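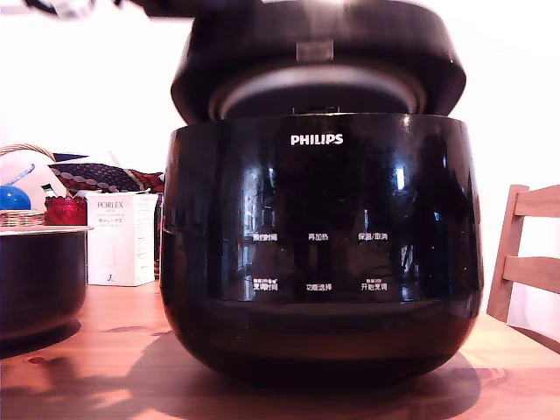
Where should the soft water outlet be connected in a kitchen?
Connect it to the hot supply and to the cold line that feeds the appliances. Leave one cold tap at the sink on untreated water.

Section 4. Installing and setting the Banel under-counter water softener

4.1 Before you start

Read this section through once before cutting any pipe. The softener fits inside a standard base cabinet with the door closed. It needs a cold water supply, a drain, and a grounded outlet that stays live when the kitchen lights are off.

Check the following:

Incoming pressure is within the range printed on the rating label.
The cabinet floor is level and can carry the unit when the salt tank is full.
The drain point is lower than the drain fitting on the valve head.
The room stays above freezing all year.

CAUTION: Do not install the softener on a hot water line. Hot water damages the resin and voids the warranty.

4.2 Connecting the bypass valve

1. Close the main shutoff and open the lowest cold tap in the house. Leave it open until the flow stops.
2. Cut the cold line at the marked position. Remove burrs from both ends.
3. Push the bypass valve onto the ports at the back of the valve head. The arrow marked IN must face the supply side.
4. Fit the two retaining clips. Pull on the valve by hand. It must not move.
5. Connect the supply hose to IN and the house hose to OUT. Tighten by hand, then a quarter turn with a wrench.
6. Set the bypass lever to BYPASS.
7. Open the main shutoff slowly and look for leaks at each joint.

Note: If the house pipes are used as an electrical ground, fit a bonding jumper across the cut. Where local code calls for a licensed electrician, have the jumper fitted before step 3.

4.3 Drain and overflow

1. Push the drain hose onto the barbed fitting and secure it with the clamp supplied.
2. Run the hose to the standpipe without kinks or loops.
3. Leave an air gap between the end of the hose and the flood level of the drain. Do not push the hose down into the waste water.
4. Run the overflow hose from the salt tank separately. The overflow works by gravity and cannot be routed uphill.

CAUTION: Never join the drain hose and the overflow hose with a tee. Discharge water will back up into the salt tank.

4.4 Filling and first start

1. Pour clean water into the salt tank until it covers the grid plate.
2. Add tablet salt to the line molded inside the tank. Do not use rock salt or table salt.
3. Plug in the power supply. The display shows the software version, then the time.
4. Turn the bypass lever halfway toward SERVICE and wait until the hiss of air stops.
5. Turn the lever fully to SERVICE.
6. Hold REGEN for five seconds. The first cycle starts and takes around 100 minutes.
7. When the cycle ends, run a cold tap on the softened line until the water is clear.

Water used during the first cycle may be pale yellow. The color comes from the resin and clears by itself.

4.5 Setting the hardness

1. Test the untreated water with the strip in the document bag.
2. Press MENU until HARD appears.
3. Use the arrow keys to enter the value from the strip, then press SET.
4. Press MENU again to reach TIME OF CYCLE. The factory setting is 2 a.m.

If the supply comes from a private well, test for iron as well and add the correction from the table in Section 7. Models with the Rusik valve head apply the correction automatically once the iron value is entered.

4.6 Fault codes at start-up

E1: Valve position not found. Unplug, wait one minute, plug in again.
E2: No flow signal. Check that the bypass lever is at SERVICE and the meter cable is seated.
E4: Motor overload. Do not restart. Call the service desk.

Service desk: Sequeira Water Products, Trelville. Ask for Awuor Mrema (installation) or Ayane Yoshida (parts). Have the serial number ready. It is on the label under the salt lid.

Continue with Section 5, Salt and routine cleaning.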